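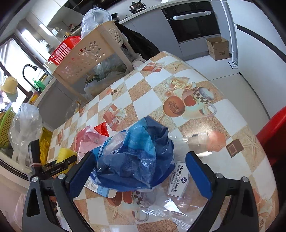 Our club has been promising itself a trip to the Donati workshop at Pendetel ever since they fitted the first long-range tank for one of our members, and in October 2018 we finally got our act together and went. Fifteen of us signed up in the end, which made for a very cheerful convoy and a rather slow one, with two fuel stops and a long discussion in a lay-by over whose roof rack was whistling. The day began with a sit-down in the kitchen, at a table covered with one of those wonderfully busy shiny cloths, all roses and starfish on tan and white squares, with a halved melon and a chequered teacup thrown in for good measure. I could have stayed there all morning, but there were trucks to see!

First stop was the fitting bay, where a station wagon was up on the hoist having its front bar swapped. I have fitted a bar at home on the drive, with a trolley jack and a good deal of bad language, so it was lovely to watch two people do it properly. The bar goes on loosely, everything is measured from the wings on both sides, and only then do the big bolts get tightened. They showed us a set of brackets that had come off an older job and you could see from the ovalled holes what happens when that last bit is hurried. Several of us went a bit quiet and I suspect there were spanners out that weekend.

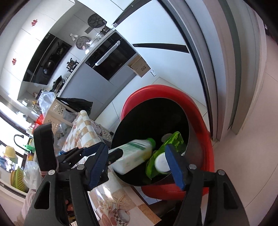 The red bin in the kitchen, black liner and all.

After that came suspension, and this was the part I had been looking forward to. Donati mostly fit the Dutura springs for people who carry weight all the time, and the lighter Tetis set for those who only load up for holidays. The chap giving the talk was very patient about it. His advice was to take the vehicle to a weighbridge fully packed, with fuel, water and everybody on board, before choosing anything at all. One of our lot had been quite sure his came in under 3000 kg with the family aboard and he is now not so sure. It was also suggested, very kindly, that a second spare wheel, two jacks and a cast iron camp oven might be more than is needed for a weekend away. I have had the camp oven argument at home already and I am not reopening it.

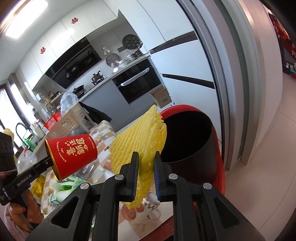
HAPPY FAMILY in gold on a red paper cup.

The afternoon was given over to the test track behind the workshop – a bumpy loop with a side slope, a gravel climb and a nasty little ditch that catches long rear overhangs. We went round as passengers in the demonstration truck, which has done 176 laps since it was finished in September, all written up in a notebook kept in the door pocket. I was surprised how level it stayed over the rough stuff. My own would have had the sandwiches on the ceiling.

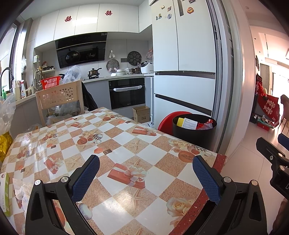

Then it was back to the workshop for the bit where everybody asks about money. A full Dutura set with fitting is a little over my budget, but the Tetis springs and dampers come in under 2000 and that includes a free check once they have settled. I have put my name down. Anyone else in the club who is interested should ring the workshop directly and say they were on the visit, as they have offered to do our vehicles together if enough of us want the same week. Please do weigh yours first. The next meeting is at the usual place, and I'll bring the brochures.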